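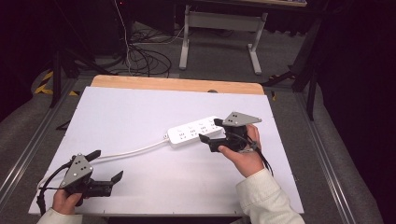
Can a Robot Plug In My Lamp Yet?

I have a drawer at home that is nothing but cords. Phone cords, a cord for a camera I gave away, two power strips my sister left behind when she moved to Ellmont. Every February I swear I'll sort it out, and every February I shut the drawer again with my hip. So when Drumedel invited me over to see how close machines are to doing this kind of chore, I said yes before I'd finished reading the email!

Drumedel is a small outfit. They don't build the robots themselves. They work on what you might call the homework: people do everyday jobs by hand, over and over, holding the same kind of gripper a robot would have at the end of its arm, and the recordings go to whoever is trying to teach the robot. The job on the table the morning I visited was a white power strip on a white board. A person in a cream-colored sweater had a black gripper in each hand, with two fingers on each one, and that was all the fingers you got for the job. I looked down at my own ten and felt pretty rich.

Yurii Vasylenko runs the sessions. He used to fix washing machines (I liked him right away) and he talks about cords the way some people talk about raccoons. "A box is polite," he told me. "You push a box, it goes where you push it. You push a cord and it goes somewhere else, and then it takes the strip with it."

He let me try. I'd like to report that I was a natural. I closed the left gripper on the cord, gave it a tug, and the whole strip swung around and came to rest pointing at me. Then I tried to hold the strip still with the right gripper while I moved the cord with the left, and I squeezed too early and grabbed air. You don't notice how much your fingertips tell you until they're not on the thing anymore. I kept wanting to pat the table to find out where the edge was. It took me 4 tries to get the strip straight, and my wrists ached on the train home.

My big question was the one I think most of us have, which is when. When do I get the machine that goes behind the couch and finds the outlet?

Henrique Carvalho, who looks after the learning side at Drumedel, was kind about it but he didn't give me a year. What he gave me was a sort of ladder. Picking up a mug from a clear table, fine, plenty of labs can do that all day. Folding a towel, getting there, if you don't mind waiting and you're not fussy about corners. Straightening a power strip, sometimes. Pushing a plug into a socket is a rung up again, with the prongs needing to line up and the strip wanting to scoot away. Behind the couch, in the dark, with dust and a lost sock? He laughed and went to get more coffee.

They've logged 3853 tries at cord and power strip jobs so far. That sounded like a mountain to me, and Henrique said it was a decent start.

Shop floors are a bit further along, and I went to see that too. Druvby packs small electrical goods in a long low building out past the rail yard, and they've had a machine setting boxed items onto a belt since last year. It's good! It's a little hypnotic, to be truthful, and I stood there longer than I needed to. But every box comes to it facing the same way. Two people down at the other end of the line still coil each cord and put the tie on by hand, and the one I talked to wasn't losing sleep over it. She could do one while looking straight at me and telling me about her daughter's driving test.

There's a repair shop on my street called Londoño, and I stopped in afterward to tell them all this. The guy at the counter listened with a toaster under his arm and asked if the robot could get crumbs out. I wrote that down and emailed it to Yurii. He wrote back, "Crumbs are after cords."

The drawer is still a mess, by the way. I did get one cord out of it, and it fits the camera I gave away, so if my cousin is reading this, call me.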